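Keeping fruit longer at home

My mother-in-law in Cotmont kept apples until spring, in a cellar which had no heating and only one small window. In an apartment it is more difficult, but with a little attention you can throw away much less. These are the things I do in my own kitchen.

Buy for one week only

I go to the market on Saturday and I buy what we will eat until the next one. When the price is good it is tempting to take a whole box. Last September I took 15 kilos of plums and had to make jam until midnight.

Do not wash before storing

Water which stays near the stem helps the mold to start. Wash each piece just before you eat it. If something came home already wet, dry it with a cotton towel.

Separate the apples

Apples give off a gas, ethylene, that makes other fruit ripen faster. Kiwis are very sensitive to it. On the table I put only what we will eat in a day or two, and there the mixing does no harm - a kiwi, a mandarin and a few apples can share one plate. The rest of the apples go in the refrigerator, in a bag with some small holes. 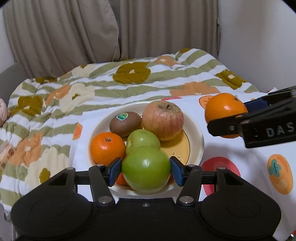

Use the gas when you need it

Hard kiwis become soft in a few days if you close them in a paper bag with one apple. Look inside every evening. The same works for pears and for avocados.

Mandarins need air

Never leave them in the plastic net bag. Spread them in one layer in a cool place and turn them every few days. One with mold must go out at once, and the ones which touched it should be wiped and eaten first.

Mirjana Delić wrote to me that she wraps her winter apples one by one in newspaper. I tried it with 21 apples on the balcony and lost two.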